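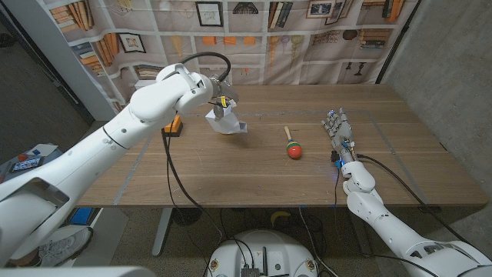 Skjelbred rehearsal room gets table layout and printed backdrop

The small-object room at the Skjelbred activity center has been refitted for table work, with a large wooden table, a taped work area and a printed fabric backdrop now in regular use. The room reopened on Thursday after a short closure for wiring and floor work.

The change is mainly one of layout. Sessions had been held on several small tables pushed together, and the joints between them caused trouble with light items. Paper pieces caught in the gaps, and anything with a round head tended to settle along the seam. A single continuous top removes that problem. The table has a warm brown grain finish and no cloth is laid over it.

Gray tape on the tabletop marks a large rectangle. Items in play are kept inside the line, and items waiting their turn go outside it or on the shelf by the door. The tape is cloth-backed and is to be replaced when the corners lift. Curnen, the firm that handled the fit-out, had first proposed a routed groove. The center turned this down on grounds of cleaning, as crumbs and paper dust would collect in it.

The backdrop shows the shelves of a library or study, with rows of books in browns, oranges, blues and reds, framed pictures and decorative objects. It hangs behind the table. Printed fabric was chosen over real shelving for two reasons given in the room plan: it takes up almost no depth, and it can be taken down and washed. The plan also notes that a real bookcase would have had to be fixed to the wall, and the center did not want to drill concrete for a layout that may change again.

Fabric does have drawbacks. It moves when the door is opened, and fold marks from shipping can stay visible for weeks. Curnen advises steaming from the back at low heat, with the weight left in the bottom hem.

The object set was revised at the same time. It now holds 95 items in 17 groups, sorted by how they behave on a flat surface. Blocks form one group. Crumpled and folded paper forms another. Small percussion toys, including a maraca-style piece with a red ball-shaped head, green and yellow stripes and a short light wooden handle, are kept with other items that have one heavy end. These are the hardest to place, as they roll in an arc and stop at an angle that is difficult to repeat. 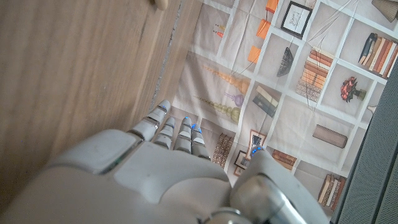 Wood surfaces in the room are to be wiped with a damp cloth at the end of each day and dried by hand. No spray polish is permitted. A polished top changes how far an object slides, and the center wants the surface to stay the same from one week to the next. Scratches are to be logged but not filled.

Lighting was left as it was, apart from one tube that was moved away from the backdrop to cut glare on the print. Waltska, which supplied the fabric, rates it for 200 wash cycles at low temperature. The center expects to wash it far less often than that and has not ordered a spare.

Paper items are treated as consumables. They are made up on site from plain white sheets, crumpled by hand and discarded when they go soft. A crumpled piece holds its shape for a limited time, and the plan sets a maximum of 5 sessions before it is swapped out. Blocks and toys stay in the set until they chip or the paint wears through.

The refit was carried out under the Jisevero program, which covers small rooms with a single fixed use. A second room, on the same corridor, is due for the same type of table in May. It will keep its plain wall for the time being - the width of the window leaves no clear run for a hanging of this size.

Bookings for the refitted room are open through the center's front desk. Groups bringing their own items are asked to hand in a list beforehand, with the size and material of each piece.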